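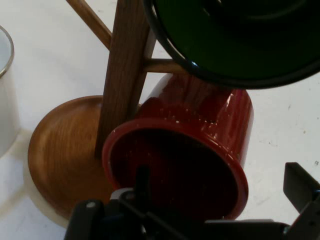

One respondent in the Brelum households remarked that cups kept behind a cupboard door were the ones she forgot she owned, and that the few left out by the kettle did all the work. Similar comments came up often enough in the February interviews that we treat open storage of drinkware as a category of its own.

Figure 2. Mug tree with a wooden post and pegs, a red enamel mug and a dark green enameled piece.

4.2 Open storage on the counter or table

Mug trees were recorded in nearly 100 of the kitchens surveyed. The usual form is a single upright on a round base, with pegs set at different heights and facing different ways (Figure 2). It takes up little surface for what it holds, but wide items crowd the pegs next to them. Residents in Sindel named this as the main drawback — a large mug on one peg often meant leaving its neighbor bare.

Material also mattered. Owners of enamelware said they worried less about knocks than owners of china did, although chipping at the rim was a common complaint. Two households kept enamel on the tree and china on a shelf for this reason.

We did not record how long each stand had been in use. Purchase dates were available only for the Vemumix stands, and these are reported in Section 5 with the shelf and hook data.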